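Filed under: Automation / Budgets & Buying

Spent most of the week on the equipment plan for the second half of the year, so I'm putting the notes in a thread. Maybe useful if you're pricing a two-arm tabletop cell for the first time.

What we're planning for is a sorting and packing station at our Stovutgate site. Household goods into a basket, household goods out of a basket. Small parts, soft parts, nothing heavy. The request to finance goes in before July.

The arms got all the attention in the first draft of the budget. They're the biggest line, so fair enough. But the first draft had one line for everything else, called "accessories," and that line was a guess.

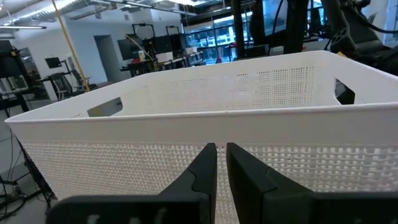

Wrist view over the basket, fingers at the near rim.

Fingers first. I had them down as part of the arm price. They are on day one. After that they're a wear item, and we should buy them like one. I've put in 4 spare sets for the first year. Tanabe quoted us a better price on 4 than on two, so that settled the number.

Cameras next. One per wrist, one fixed, one overhead. The cameras themselves are cheap next to the arms. The mounts, the long cables and the computer with enough ports to take them all are what add up. Price those together or you'll be back asking for more money in the fall.

The frame. We asked Stoltier for a quote on a black aluminum extrusion frame that goes right around the table, with the arms fixed to the frame and the table standing free inside it. It came back at $3719 with brackets, delivered. I'd been carrying a lower number from an old quote. Use current quotes.

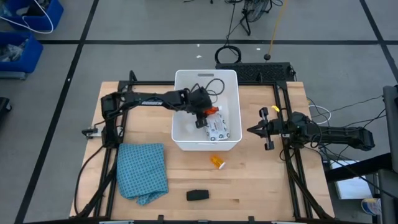

Floor space was the other thing I had wrong. I drew the footprint as the tabletop. The real footprint is the frame, plus the arm bases, plus the cable runs, plus enough room for a person to walk all the way around and reach in. Tape it out on the floor before you sign anything. We did this at Stovutgate and had to give up a shelf.

Cable management gets its own line now. Sleeves, clips, ties, a few spare power adapters. It isn't much money. It does need to be on the order, or somebody ends up buying it at retail on a personal card and filing for it later.

Test items. I set aside $1000 for these and got asked why. Baskets, bins, cloths, cushions, bottles, mesh, foam. You want several of each because they get squashed and go missing. You also want the same ones a year from now, and store lines change. Buy the extras up front and put them in a labeled bin.

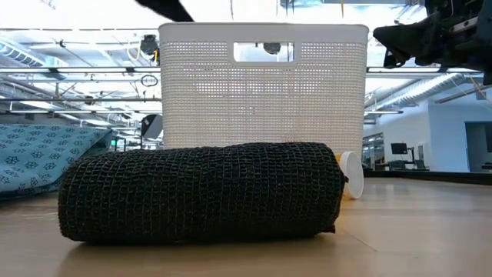 Soft goods are the ones to plan extra time for. A rigid bin keeps its shape every time you set it down. Fabric doesn't. If your schedule gives both the same number of days, move some over to the fabric.

Lease or buy: we looked at both. The lease only made sense if we planned to swap the arms out early, and we don't. We're buying the arms and the frame. The computer we'll lease, same as every other computer in the building.

Service contract: read what counts as a visit. One of the offers we got covered remote help only, and the on-site rate was on a separate sheet. I asked for both on one page before comparing anything.
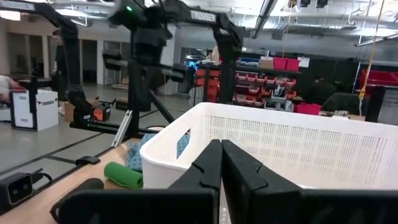
Storage is easy to leave out. Parts bins, a rack, a place for the boxes the equipment shipped in. Keep those boxes. If an arm has to go back for repair you'll want the original packaging, and a replacement crate costs money and takes a while to arrive.

People time goes on the same sheet as the hardware. I have it as hours per week for setup, then a lower number once the station is running. Ilutgate left it off their plan last year and the equipment sat there until they found the hours.

The order I'd buy in: frame and table, then arms, then cameras and the computer, then test items. Spare fingers go on the same purchase order as the arms so they get the same shipping.

Still open on my side: whether the second station gets its own computer or shares one. I'm waiting on a power figure from the electrician before I fill in that row.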